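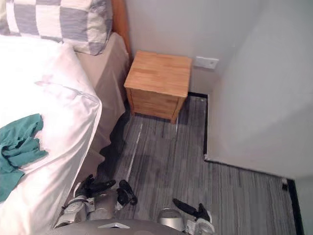

The nightstand and my side of the bed, duvet as I left it.

I have now slept under the Flullora all-season duvet since June, and I'm going to gush a little. I run hot, my husband runs cold, and for years we kept two blankets going and argued over the window. One duvet has pretty much ended that!

The fill is a down alternative made for people like me who sneeze at feathers. It's lighter than it looks, and it settles over your feet without that crinkly sound the cheap ones make. Our old Jallari had all its stuffing down at one end by the second winter (I used to shake it out over the stairs like a rug). The Flullora is stitched into boxes, and so far everything has stayed put, even after 2 trips through the big machine at the laundromat.

About washing – do use the big machine. I tried ours at home first and it came out with a dry patch in the middle, so the water never got all the way in. Drying takes ages on low, and I threw in a couple of tennis balls. The label says to skip fabric softener and I did.

Corner loops are sewn in at all four corners, and they hold! My Benavides cover has ties inside and I haven't had to go fishing for a lost corner once. If your cover only has buttons, you'll still get some sliding.

A few gripes. The queen runs narrow, so if you have a deep mattress and a blanket thief, go up a size. It had a plastic smell out of the bag that took three days by an open window to clear. And the storage bag is flimsy – the zipper pull came off in my hand.

I'd buy it again tomorrow. My sister has already ordered the twin for her guest room, and I'm eyeing the pillows next.

Chantal Lachance, August 2018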